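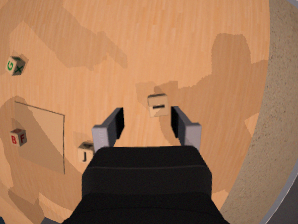 Olvera, 16/07/2022

Well, the beans finally came in, and I mean all of them, all at once, on the hottest week we've had so far! I had planned to write you a sensible letter this month with a nice tidy list of what to sow next, but I've been up to my elbows in green beans since Tuesday and that's pretty much all I have in my head. So you're getting a bean letter.

If you've been reading since February you may remember me going on about the two short rows by the back fence, where the soil is mostly clay and bad temper. I put bush beans there because nothing else wanted it. I dug in compost twice, grumbled a lot, and then forgot to thin them (I always forget to thin them). They did not care one bit. The plants are up past my knee and leaning all over each other, and you have to get right down and lift the leaves to find anything. Every time I think I've picked a plant clean I come at it from the other side and there's another handful hanging there.

The pole beans on the fancy trellis, the one I was so proud of, are doing nothing. Leaves, leaves, leaves. Melahat Ağca, who taught me most of what I know about vegetables, looked over the fence and told me I'd fed them too well. She's probably right. She said to quit with the fertilizer, water deep every few days, and leave them alone until it cools off at night. I can manage the first two.

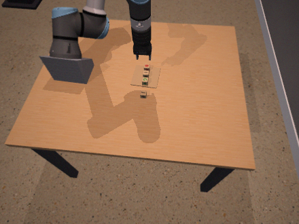
Anyway, the freezing. A few of you wrote after last summer's letter to say your frozen beans came out rubbery, and mine used to as well. What fixed it for me was a much bigger pot and much smaller batches. I get the water to a real rolling boil, drop in one big handful at a time, and give them three minutes once it's boiling again. Then straight into ice water for another three minutes, and then (this is the part I used to skip) I dry them really well on dish towels before they go anywhere near the freezer. I spread them on a cookie sheet to freeze first and bag them the next morning, so I can shake out as many as I want for supper instead of hacking at a green brick with a butter knife.

It does take a lot of ice. I ran out halfway through and had to drive to the store in my garden shoes, where of course I ran into everybody I know.

The other thing I'm doing with them is the tomato and onion pot, which I make every summer and never write down. You soften two onions in more olive oil than seems decent, add garlic, a pile of beans with the ends snapped off, and four or five ripe tomatoes grated right into the pan. Salt, a pinch of sugar, lid on, low heat for close to an hour. They go soft and dull green and look like nothing at all, and they're so good at room temperature with bread. Better the next day, if there's any left.

A quick bit of business before I go back out. The seed swap is on again for the fall, so please start saving now! Leave a few bean pods on your best plant until they're brown and rattly, and write the name on the envelope. Last year we had a whole shoebox marked "squash?" and I'm still finding out what I planted. I also have spare leek seedlings looking for homes, so write back if you want some and tell me how many.

Next month will be tomatoes, assuming the hornworms leave me any. I pulled two off the cherry plants last night with my eyes half closed.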